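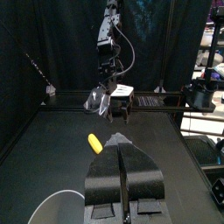

One of the two arms at the practice table, with its partner's gripper in the foreground.

Questions from the packing floor: the robot arms at Ravance

Since February the same questions have been coming up in the canteen, on the stairs and once through a car window, so we have gathered them on one page with the best answers we have. If yours is missing, please do ask it. Octavio Maldonado looks after this page as well as the training rota, and he would much sooner be asked the same thing 4 times than have you go home worrying about it.

What are the arms meant to do here?

Tray filling, to begin with. As most of you know, we make up play food sets for Turard and Abou Zeid, and every set means picking small pieces off a surface and putting them in the right tray or cup. It is fiddly, it is hard on the thumbs, and by the end of a late shift it is nobody's favourite bench. The plan is for the arms to take on the plainest of those sets and for people to keep the mixed ones, the gift sets and anything with ribbon.

Why is the practice table so bare compared with a real bench?

We start small on purpose. A tray, a cup and a little yellow piece or two make a perfectly good morning's work for a pair of arms that are still learning, and the black curtains keep the background plain and the light from the big windows off the table. More pieces get added as things go along. If you walk past and think it looks a bit like a puppet theatre, you are not the first to say so.

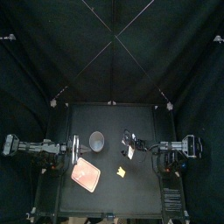

The two arms sit facing each other so that either can reach the middle, much as two of you would share a bench. We did think about a single arm, but Kakov, who supply our table and software, felt that a pair would suit us better in the long run, particularly for holding a tray steady while it is being filled.

Will I lose my job?

We know this is the question underneath most of the others, so we'll be as plain as we can. There are no redundancies attached to this project. There are 162 of us on site, and the agreement signed with the staff forum says that anyone whose hours on tray filling go down will be offered the same hours elsewhere in the building, at the same rate, with training in paid time. What we can't promise is that your day will look just as it does now. Some people will find that a relief and some won't, and if you are in the second group please come and talk to us early on.

Who teaches the arms?

You do, if you'd like to! Seven people from the packing floor have put their names down as trainers so far, and not one of them had touched a robot before. You guide the arms through a task, then you do it again, and again, and the software builds up its idea of the job from all those goes. Kakov suggested up to 3,000 goes for a single set before we judge it fairly, so patience counts for a great deal more than being good with computers. Trainers are paid the team leader supplement for those hours.

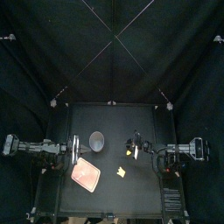 A session lasts two hours with a proper break in the middle, and we try not to give anyone more than one a day, as it does take concentration and your eyes get tired. Tea is provided. Biscuits depend on who got there first.

Do the cameras film us?

They point at the table and they are there for the arms. Your hands may turn up in the pictures now and then if you reach in to move a piece. The recordings are kept for training the arms and for nothing else, and they can't be used for timekeeping or appraisals. That is written into the agreement too, and Octavio has a paper copy you are welcome to borrow (please bring it back, the last one went for a long holiday in somebody's locker).

Some of the cameras ride on the arms themselves, close to the gripper. Trainers often ask to look through these, as it gives you a good idea of why an easy-looking pick can be awkward.
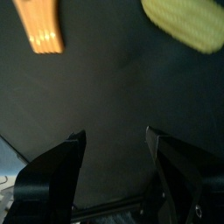

Pieces with ridges and bumps take more practice than smooth ones, and we'd expect the vegetable sets to come over later than the rest for that reason. Anyone who has packed them by hand will have sympathy.

Can I come and have a look?

Yes, please do. Knock first, stay on your side of the yellow line while the arms are switched on, and tie back long hair and lanyards. The quietest time is just after 3 pm, once the early shift has gone.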